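Können Maschinen inzwischen Tragetaschen öffnen und Kleinteile in Körbe räumen?

Forum: Haushalt und Werkstatt / Automatisierung
Eingestellt von Senga Matheson, Dienstag

Sehr geehrte Damen und Herren,

ich leite die Hauswirtschaft einer Tagesstätte in Flostness. Zu unserem Betrieb gehören eine Wäscheausgabe und eine kleine Packstelle, an der gereinigte Textilien und Verbrauchsmaterial für die Wohngruppen zusammengestellt werden. Im Monat fallen dort einige 4000 Beutel an, die geöffnet, befüllt, später zurückgenommen, geglättet und wieder einsortiert werden müssen.

Unser Träger hat mich gebeten, bis Juni schriftlich darzulegen, ob sich diese Tätigkeit in absehbarer Zeit automatisieren lässt. Ein Anbieter hat uns eine Anlage mit zwei Armen unter dem Namen Judeo vorgestellt. In den Unterlagen ist von »haushaltsüblichen Aufgaben« die Rede, gezeigt werden jedoch ausschließlich Kartons und feste Kunststoffbehälter. Auf Rückfrage erhielt ich die Auskunft, weiche Verpackungen seien »grundsätzlich vorgesehen«.

Bei uns handelt es sich um dünne, durchscheinende Tragetaschen mit Aufdruck und um flache Körbe mit durchbrochenen Seitenwänden.

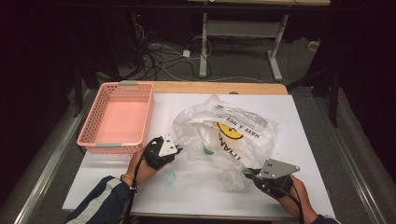 Die Körbe bereiten nach meiner Einschätzung wenig Schwierigkeiten, da sie formstabil sind und stets an derselben Stelle stehen könnten. Bei den Taschen bin ich unsicher. Auch neue Mitarbeiterinnen benötigen eine gewisse Einarbeitung, bis sie die beiden Lagen am Rand zuverlässig voneinander trennen.

Ich bitte um Einschätzungen zu folgenden Punkten: Ist das Öffnen und Befüllen solcher Taschen durch eine Maschine heute im Dauerbetrieb möglich? Welche Angaben sollte ich vom Anbieter verlangen? Ist eine Teillösung sinnvoll?

Mit freundlichen Grüßen
Senga Matheson

Davoud Alipour
Mitglied, Fachbereich Handhabungstechnik

Sehr geehrte Frau Matheson,

zu unterscheiden ist zunächst zwischen Verpackungsmaschinen und frei arbeitenden Greifsystemen. Verpackungsmaschinen öffnen Beutel seit Jahrzehnten in hoher Stückzahl. Sie arbeiten mit Saugern oder Blasluft und setzen voraus, dass die Beutel gestapelt oder von der Rolle zugeführt werden. Eine benutzte, zusammengeknüllte Tasche vom Tisch aufzunehmen ist eine andere Aufgabe, und hier würde ich von einem Dauerbetrieb derzeit abraten.

Die Schwierigkeiten lassen sich wie folgt benennen:

1. Erkennung. Dünne Folie glänzt und lässt den Untergrund durchscheinen. Tiefenkameras liefern auf solchen Flächen oft lückenhafte Werte. Ein kräftiger Aufdruck hilft der Bildauswertung, liegt aber je nach Faltung verdreht, verdeckt oder spiegelverkehrt vor.

2. Aufnehmen. Zwei Greifbacken fassen häufig beide Lagen zugleich. Die Tasche wird dann zwar angehoben, bleibt aber geschlossen. Ob sie sich öffnen lässt, hängt davon ab, an welcher Stelle des Randes gegriffen wird.

3. Halten mit zwei Greifern. Solange der obere Rand an zwei Punkten gefasst ist, hängt der Beutel sackartig durch. Zum Befüllen wäre eine dritte Hand oder ein Haltegestell erforderlich.
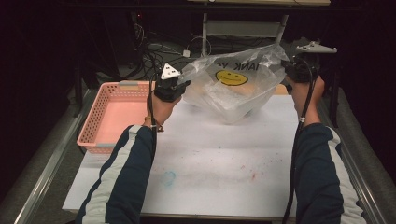 4. Ablegen. Folie haftet durch statische Aufladung gern an den Backen. Der Anbieter sollte erläutern, wie das Lösen überwacht wird.

Wir haben im Werk Gristach einen vergleichbaren Aufbau über ein Quartal betrieben. Bei festen Körben lag die Erfolgsquote so hoch, dass der Arm ohne Aufsicht lief. Bei losen Taschen erreichten wir im ersten Anlauf 85 Prozent, gemessen an 167 Versuchen. Für eine Vorführung genügt das, für Ihre Packstelle dürfte es nicht ausreichen, weil jeder Fehlgriff eine Person an den Tisch ruft.

Ich empfehle, vom Anbieter einen Probelauf mit Ihren eigenen, gebrauchten Taschen zu verlangen, ungeordnet vorgelegt und ohne Eingriff des Vorführpersonals. Auf eine Aufzeichnung in Echtzeit sollten Sie bestehen.

Mit freundlichen Grüßen
Davoud Alipour

Ruairi Innes
Gast

Geht noch nicht. Wir hatten so ein Gerät 2 Wochen zur Probe, danach wieder von Hand. Körbe stapeln konnte es.

Nicanor Huenchumán
Mitglied

Sehr geehrte Frau Matheson,

ergänzend zu den Ausführungen von Herrn Alipour möchte ich auf die Teillösung eingehen. In der Packstelle Nisbet, für die ich zuständig bin, wurde der Ablauf geteilt. Das Heranfahren und Abstellen der Körbe übernimmt eine Fördereinheit mit einfachem Greifer. Das Öffnen der Taschen verblieb beim Personal. Die Beschäftigten haben dies nach meiner Kenntnis gut aufgenommen, da die Wege entfallen.

Sofern Sie an einer späteren Vollautomatisierung festhalten, wäre vorab die Verpackung zu prüfen. Taschen mit verstärktem Rand oder Griffschlaufen sind für Greifer deutlich leichter zu fassen als glatte Folie. Im Einkauf ergibt sich ein Mehrpreis, den Sie gegen die eingesparte Arbeitszeit rechnen müssten. Zu bedenken ist ferner die Arbeitsfläche: Ein heller, fester Untergrund ist für das Personal angenehm, bietet der Kamera bei weißlicher Folie jedoch wenig Kontrast. Wir haben auf eine dunkle, matte Auflage umgestellt.

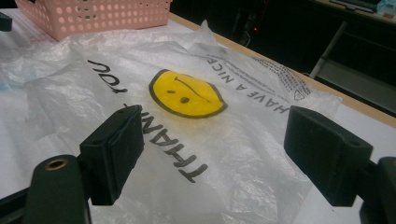
Kann man die Taschen vor der Übergabe an die Maschine von Hand glätten und stapeln lassen?

Technisch ist das möglich, und die Erkennung wird dadurch erheblich einfacher. Der Aufwand verlagert sich allerdings auf das Glätten, das bei gebrauchten Taschen den größeren Teil der Handarbeit ausmacht. In Nisbet haben wir diesen Weg nach kurzer Zeit aufgegeben und gebrauchte Taschen nur noch für die Ausgabe von Hand vorgehalten.

Unser Ablaufplan kann auf Wunsch über die Nachrichtenfunktion angefordert werden.

Mit freundlichen Grüßen
Nicanor Huenchumán

Kommentar von Senga Matheson

Ich danke allen Beteiligten. Den Probelauf mit gebrauchten Taschen habe ich beim Anbieter schriftlich beantragt. Den Ablaufplan aus Nisbet fordere ich gesondert an.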